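Markbridge Makers Board > Builds > Hand-held gripper, marker tracking drops out when I turn the wrist

slawek_s
2021-04-24

Hello all. I continue here my build from the old thread, because that one became very long and half of it was about glue.

Short summary for those who did not read it. I am building a hand-held gripper with a wide camera on it. You hold it, you pick things up, and later the recording should teach the small arm I have at home. The body is gray print, the fingers have black rubber sockets in V shape, and there is a marker card on the finger so the software knows how far the jaws are open. The first version I made in October and it was too heavy. I could hold it for maybe one song on the radio.

Now the weight is fine. The problem is the marker. When the jaws are half open, everything is good. When I turn the wrist to the right and close at the same time, the software loses the card and the opening value jumps to zero. In my last recording of 2,000 frames I lost it in 331.
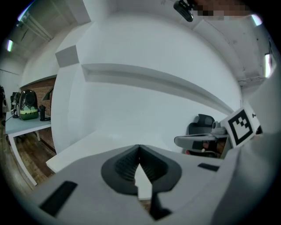 I already tried a bigger card, and it helped a little, but now it touches the housing when the finger is fully back. I do not want to make it smaller again. My questions are two. Is it the lens, which bends everything so strongly near the border? Or is it the light? The workshop has bright ceiling lamps and I can not switch them one by one.

Sławomir Sadowski (I sign with my name because somebody asked in the old thread if I am the same person who sells the lathe. I am not.)

drollell
Lens. The card is sitting way over on the right side, and out there the squares aren't squares anymore. Did you calibrate with a fisheye model or with the regular one? If regular, stop everything and redo that first.

slawek_s
With the regular one, I am afraid. I used the Grerkik script from the shared folder and did not look what is inside.

drollell
There you go. That script is for flat webcams.

wysocka
I don't agree that it is only calibration. A wrong calibration gives you a wrong position. It doesn't make the detector lose the card completely, at least it never did for me. What you describe sounds more like glare or blur. Is the print of the card glossy?

slawek_s
It is normal paper with clear tape over it. So yes, it shines a bit – I did not think about it.

wysocka
Then take the tape off and use matte label paper. Also set the exposure by hand and make it short. When you turn the wrist fast the edges smear, and the detector needs clean corners.

drollell
Bent edges can absolutely kill detection. Most of these detectors look for a four-sided shape with straight sides, and if the side is curved enough it gets thrown out before anyone reads the pattern. I had this on my camera slider. Undistort first, then detect.

wysocka
OK, near the border I can believe it. But his card doesn't move that much when he turns the wrist. The camera and the finger are on the same body. What changes with the wrist is the light on the card.

benchrat_11
wysocka has a point there. Easy to test: hold the jaws still in the bad position, rotate slowly, and see if it drops at one angle to the lamps. If it drops at every angle, blame the lens.

slawek_s
Thank you, this is a good test and I could do it right away. I closed the jaws to the bad position and fixed them with a rubber band, then I rotated slowly, 5 times. It dropped every time in the same direction, toward the lamps by the brick wall. In the other directions it holds, but the value trembles.

wysocka
Glare :)

drollell
And the trembling is calibration. Fix both.

slawek_s
I will fix both. Matte paper I have at home, and for the fisheye calibration I need to print a new board, because the old one has coffee on it. Does somebody know if the big printer in the shop works again, or should I go to the copy place?

benchrat_11
Printer works but it scales to 97 percent unless you untick the box. Measure the squares with calipers before you glue it on anything.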